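Lippenstifte, Stifte, Kleinkram: So sortiere ich alles, was in eine Hülse passt

Vor ein paar Wochen habe ich das Badschränkchen aufgemacht und mir ist ein Lippenstift entgegengerollt, von dem ich geschworen hätte, dass ich ihn längst weggegeben habe. Kennt ihr das? Man sucht den einen Ton, den man wirklich mag, und hat stattdessen vier andere in der Hand, die von außen alle gleich aussehen. Also habe ich einen Regentag geopfert (na gut, einen halben) und endlich Ordnung gemacht. Weil ein paar von euch nach dem Beitrag über die Gewürzgläser gefragt haben, wie ich das mit den Etiketten auf runden Sachen mache, kommt das jetzt gleich mit.

Erst mal alles raus. Wirklich alles, auch aus der Handtasche, aus der Jackentasche und aus dem Handschuhfach. Ich breite ein altes Geschirrtuch aus, damit nichts vom Tisch kullert, und stelle jede Hülse senkrecht hin. Dann wird aufgedreht und geschnuppert. Riecht ein Lippenstift ranzig oder nach altem Speiseöl, kommt er weg, egal wie teuer er war. Dasselbe gilt, wenn er kleine Tröpfchen auf der Oberfläche hat und sich beim Auftragen krümelig anfühlt. Auf vielen Verpackungen ist ein kleines Döschen mit einer Zahl und einem M aufgedruckt, das sind die Monate nach dem Öffnen. Leider weiß man ja nie, wann man das Ding aufgemacht hat, und genau deswegen klebe ich seit letztem Oktober auf alles ein Stück Band.

Beim Band habe ich viel ausprobiert. Papierklebeband hält auf glattem Lack schlecht und wird in der Kosmetiktasche schnell schmuddelig. Gut klappt bei mir das farbige Band von Plaline, davon habe ich eine gelbe und eine grüne Rolle. Einmal um die Hülse herum, die Enden einen halben Zentimeter überlappen lassen und mit dem Daumennagel feststreichen. Vorher unbedingt mit etwas Spiritus abwischen, Fettfinger mag kein Kleber! Beschriftet wird mit einem wasserfesten Stift, und zwar bevor das Band auf der Rundung sitzt, sonst wird die Schrift krakelig. Ich nehme zwei Buchstaben und eine Nummer, das reicht völlig und passt auch auf kleine Hülsen. Die Liste dazu hängt innen an der Schranktür.
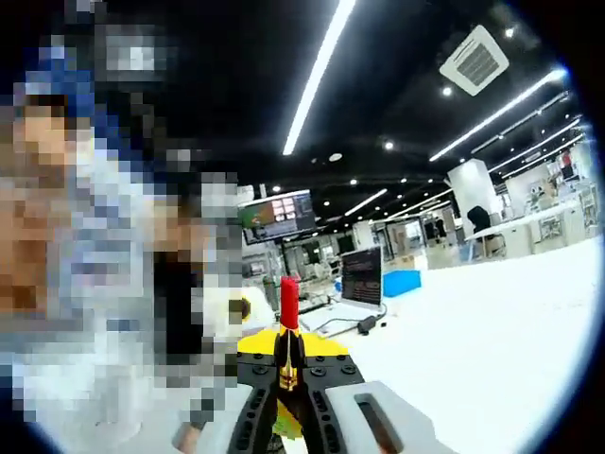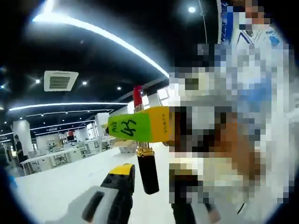

Rote Spitze nach oben. Auf dem zweiten Bild sieht man das Band in Grün und Gelb, mit dickem schwarzem Stift beschriftet, zu lesen ist wohl »AB 63«.

Wichtig ist, dass das Band nicht über die Stelle geht, an der die Kappe aufsitzt. Den Fehler habe ich am Anfang natürlich gemacht, und dann ging die Kappe nur noch halb drauf und lag ständig lose in der Tasche. Lieber ein schmaleres Stück abschneiden oder das Band der Länge nach halbieren, das geht mit einer Nagelschere prima.

Jetzt zum Aufbewahren. Liegend in der Schublade finde ich furchtbar, da rollt alles nach hinten und man sieht nur die Seiten. Stehend ist viel besser! Ich habe den Einsatz Stultuvberg von Wonness, das ist ein niedriges Kästchen mit Fächern, eigentlich für Schraubendreherbits oder so was gedacht. Die Artikelnummer endet auf 1217, falls ihr danach sucht, es gibt nämlich auch einen mit breiteren Fächern, und darin kippeln schmale Hülsen. Wer nichts kaufen will, nimmt eine feste Teeschachtel und schneidet Trennstege aus Pappe zurecht. Hatte ich vorher auch, hat zwei Jahre gehalten, bis mir eine Flasche Gesichtswasser reingelaufen ist.

Noch ein paar Kleinigkeiten, die sich bei mir bewährt haben:

Im Sommer kommen die weichen Sorten ins Gemüsefach, in einer Dose mit Deckel, sonst schmeckt irgendwann alles nach Zwiebel.

Ist eine Mine abgebrochen, beide Bruchstellen ganz kurz mit dem Feuerzeug anwärmen (wirklich nur kurz!), zusammensetzen und für eine halbe Stunde ins Gefrierfach stellen.

Kleberreste vom alten Etikett gehen mit Speiseöl und einem Wattestäbchen ab, danach mit Spülmittel nachwischen.

Lippenstiftflecken im Handtuch: erst mit dem Messerrücken abheben, dann Gallseife drauf, einwirken lassen und ab in die Maschine. Reiben macht es nur schlimmer.

Mit Textmarkern, Klebestiften und den dicken Filzern im Arbeitszimmer mache ich es übrigens genauso, die stehen in einer alten Shortbread-Dose von MacPherson. Gelbes Band heißt dort Büro, grünes Band heißt Basteln. Die Filzstifte lagere ich allerdings quer, weil die Spitzen sonst auf einer Seite austrocknen.

Als Nächstes sind die Nagellacke dran, da graut es mir jetzt schon vor der Kiste unter dem Waschbecken. Wenn jemand weiß, wie man verklebte Deckel aufbekommt, ohne sich die Hand zu verrenken: ab in die Kommentare damit!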